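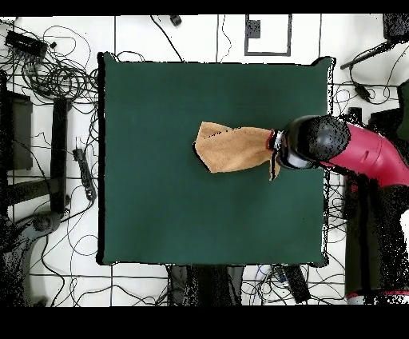
The North Face

The cold came through the wall behind the bed. Apolline Aubert had moved the bed twice, once to the other side of the room and once back again, because on the other side it blocked the cupboard. She had lived on the sixth floor for long enough to know which walls to lean on and which to leave alone. The north wall you left alone.

The notice about the works was taped up in the lift in March 2022. It said the building would be wrapped. Sheets of insulation would be fixed to the outside, then mesh, then two coats of render in a colour called Oat. The contractor was Erkumeo. Residents were asked to clear their balconies and keep their windows shut while the crew was at their level.

She read it going up, and again going down to put the rubbish out.

Lionel Besnard from the fourth floor was at the bins.

"Have you seen it?" he said.

"I've seen it."

"They said the same thing when they did the windows."

"The windows were all right."

"The windows were the wrong size," Lionel said. "They packed the gaps with foam. You can put your hand there in winter and feel it."

She knew you could. She had rolled up a blanket for hers.

The scaffold went up over a fortnight. It started at the car park end and came along the building a bay at a time, and then the netting went over it and the flats turned a dull green inside, even at noon. Apolline kept the kitchen light on all day. She took her geraniums in off the balcony and stood them in the bath, and moved them to the floor when she wanted to wash.

The site manager was called Bastien Vasseur. He came to every door with a clipboard and a damp meter, a yellow thing with two pins. He asked if he could look at the bedroom.

"It's black in the corner," she told him. "I wash it off and it comes back."

He pushed the pins into the plaster and wrote a number down.

"Is that bad?"

"It's high. It's what I'd expect on this side." He pressed the wall with his palm. "There's nothing in this. Concrete, a bit of plaster, then you. The heat you pay for goes straight out over the car park."

"How much of it?"

"I couldn't tell you for one flat."

"I paid 187 last month," she said. "For two rooms. I sit in my coat."

He wrote that down too, though she didn't think there was a box for it.

When the crew reached her level, it was two men and a younger woman named Apolline Le Goff, which they both laughed about through the glass. She was working with her father, Évan. He cut the boards and she set them, buttering the backs with adhesive and pressing them up against the concrete. Then came the drilling. It went right through the flat. A saucer walked along the draining board and Apolline Aubert caught it and put it in the sink.

On the second day of drilling it stopped in the middle of the morning. She heard talking outside and went to the bedroom window. Évan Le Goff was crouched on the boards of the scaffold with his torch against the wall. Vasseur came up the ladder and crouched beside him.

After a while Vasseur came round to the front door.

"There's a crack in the panel joint," he said. "Behind your bed, more or less. It's old. The sealant's gone and the rain's been getting in."

"For how long?"

"Years, I'd say."

"I told them," she said. "I rang them about it. They said to open a window more often. They said it was my breathing."

Vasseur looked at his boots. "We can't board over it as it is. It needs to be raked out and sealed, and then it needs to dry. I've got to put it through as an extra."

"Will they pay?"

"They'll have to. I'll send the photographs."

It took until April. The rest of the building went on without her. The boards passed above and below, the mesh went on, the first coat went on, and there was one grey patch left on the north side with a tarpaulin tied across it. It knocked in the wind at night. Lionel said it looked like a missing tooth. He said they'd leave it like that, she would see.

They didn't leave it. The Le Gofs, as Lionel insisted on writing them in his complaint about the noise, came back on a dry morning and sealed the joint, and the week after they set the last boards. The younger Apolline knocked on the glass when the render was done and held up her trowel. Apolline Aubert held up her tea.

The netting came down. Light came back into the kitchen and showed her how dusty it was, so she cleaned it. She washed the bedroom corner with bleach one more time, let it dry, and painted it with what was left in a tin from the hall. The white didn't match. She carried the geraniums out to the balcony and threw away the one that had died.

There was a cold night at the end of the month. She got up for a glass of water and on the way back she put her hand flat against the wall behind the bed. She kept it there for a minute or so. Then she got in and pulled the blanket up, and left her coat on the hook.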